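From: Nivaldo Peixoto
To: hardware-refurb list
Subject: Re: [refurb] Teardown order for the mid-size towers

Waltraud Lüthi wrote:

> We have a batch of office towers coming to Bollunville in April and I
> would like one teardown order that everybody follows. At the moment
> each bench does it differently. Two points in particular:
>
> 1. Does the CPU come out before or after the board is unscrewed?
> 2. Do we pull the power supply first to get at the cabling, or leave
> it until last?
>
> Also, the draft sheet says to remove both RAM modules before touching
> the heatsink. I don't see what that buys us.

Waltraud,

Taking your points in order, with some notes on cabling that the draft sheet leaves out.

1. CPU before the board, and heatsink before either. The chassis is a better holding fixture than anything we have on the bench. With the tower on its side and the panel off, the board is held flat at all its screw points and you can apply some torque to the heatsink fasteners without flexing it. Once the board is loose you are working against a sheet of fiberglass that slides.

If the heatsink does not lift with light pressure, do not pull harder. Twist it a few degrees each way until the old compound lets go. On retention-frame sockets the frame holds the processor down, so the risk is lower than on the older pin types, but I would keep one procedure for both. Wipe the lid of the CPU while it is still in the socket, then close the frame again and leave it closed until someone is ready to bag the part.

2. Power supply last, or next to last. Unplug its leads at the board and the drives early and fold them back over the supply. Taking the unit out first means dragging the whole harness across an open socket area, and the main connector is heavy enough to do damage if it drops.

The stage I would use as the checkpoint in the sheet is this one:

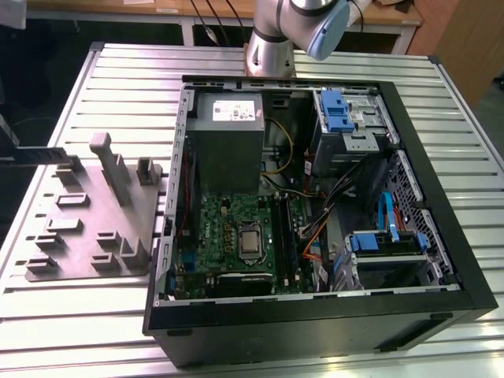 Tower on its side, heatsink off, CPU and both RAM modules still in place.

From that point the order I propose is:

- data cables off at the drive end, then at the board end
- hard drive out on its rails, labeled with the tower number before it leaves the bench
- optical drive out, if there is one
- graphics card: screw, slot catch, then straight up
- RAM
- CPU, straight into a tray
- board
- power supply

The blue plastic drive rails and latches should stay with the chassis. Huguette Carré has a drawer of orphaned ones at the Amaral site that fit nothing we currently have. Please write the rail rule into the sheet.

On the RAM question, I agree with you. The reason given in an older version was clearance for the heatsink on boards where the first slot sits close to the socket. That applies to the Lorkus cooler we used to fit as a replacement, which overhangs the slots. With the stock coolers there is no interference and the modules can stay in.

Capacitors: the sheet should have a line for visual inspection at the same checkpoint, while the board is still held flat and well lit. Look for domed tops and residue around the base. Any board with either goes to scrap, and there is no point in recovering its screws one by one. Elaine Siqueira asked for the tower number to be written on the board as well — use paint marker on the edge, no stickers.

Time per unit has been 25 minutes on my bench in this order, including labels. I would not plan the April batch on anything faster.

If there are no objections I will edit the sheet and send it to Zuleica Lacerda for the shared folder. The torque column is still blank and I have no values for it.

Nivaldo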